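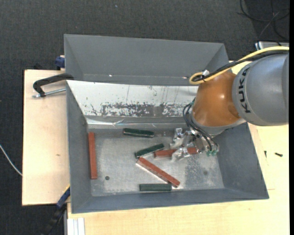

The Arnitz Community Workshop announced on 5 April 2023 that its members have begun assembling a block-sorting station, the first automation project carried out entirely in the shared shop on Gyamfi Street. The station, named Kiveo, is built around a KUKA arm with a metal gripper and two gray bins set on wooden tabletops, with reddish-brown and dark green blocks serving as practice pieces. Members are to write the control software themselves during evening sessions.

The workshop has set aside $2,332 for the build, to be spent on cabling, fasteners and a safety enclosure. The Indach Foundation will contribute a further 12 months of machine insurance.

A public demonstration is planned for September in the main hall, which seats 40. Registration will open to residents of Arnitz before general admission. Membership fees will not change.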